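Upstairs Rooms at the Wester Building – Photo Gallery

Irena Baran has been adding to this gallery since the second floor opened for bookings. It covers the rooms, the furniture and a few of the things people bring with them. Most captions are short. Anyone who wants measurements or a floor plan can ask for the room sheet at the front desk.

The first set is from the long room at the back, with its wood floor and white table.
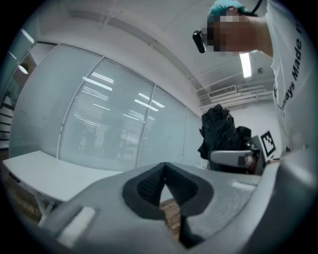 Glass partition with the blinds closed, and the ceiling light on. 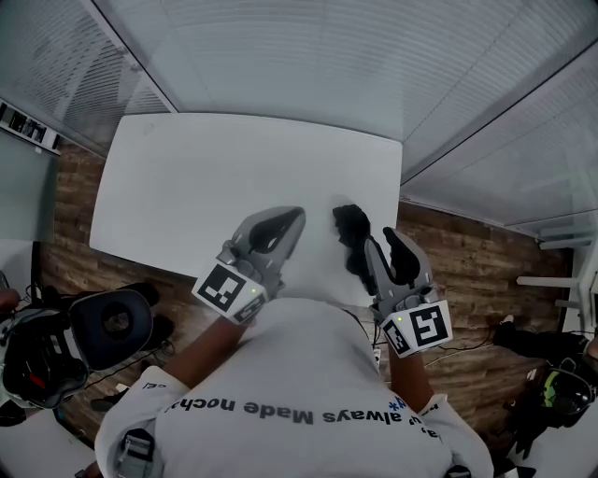
The white table on the wood-plank floor, with a VR headset down on the floor beside it.

The glass partition

The partition went in when the floor was divided. Before that it was one open space, and a phone call at one end could be heard at the other. Ryszard Bielecka drew up the layout and asked for full-height glass so the inner rooms would still get daylight in the afternoon.

The blinds are worked from the far side. If you need them open, ask at the desk before your booking starts. Please don't tape paper to the glass. The white frames mark easily, and it took most of a Friday to get the last lot of tape off.

The floor

The boards were cleaned and given a fresh coat of finish in August. Felt pads are kept in the cupboard by the stairs for anyone bringing in their own furniture or stands. Cases with metal feet should be carried across and set down on a mat.

Bags, headsets and other gear can go on the floor during a session as long as the path to the door stays clear. There are coat hooks in the corridor and a shelf under them for shoes.

The table

We tried a darker table first and moved it down to the Szczepańska room, where it suits the walls better. The white one is easier to work at. Small parts show up on it, and the overhead light is even enough that most groups don't bother with a lamp.

It can be moved – two people, one at each end, and no dragging. Put it back where you found it when you leave. Wipe it with the damp cloths from the kitchen and leave the spray cleaner for the sinks.

Lights and air

The ceiling lights are on one switch, to the left as you come in. The air conditioning is on a timer and runs on for 15 minutes after the last booking. The vent is fairly quiet on the low setting. On high it can be picked up by a microphone, so people recording sound usually turn it down for the length of a take.

Booking

The room is let in blocks of three hours. The first block starts at 9 in the morning. Jonatan Sjögren handles the calendar and can hold a slot for a day while you check with your group. Regular users get a key card and a shelf in the storage closet.

Extension cords and a folding cart are included. The projector is extra and needs to be reserved with the room.

More sets

The front room and the kitchen are on the next page, along with Waldemar Michalski's pictures of the stairwell before it was painted. The roof pictures have been moved to the page for the outside of the building.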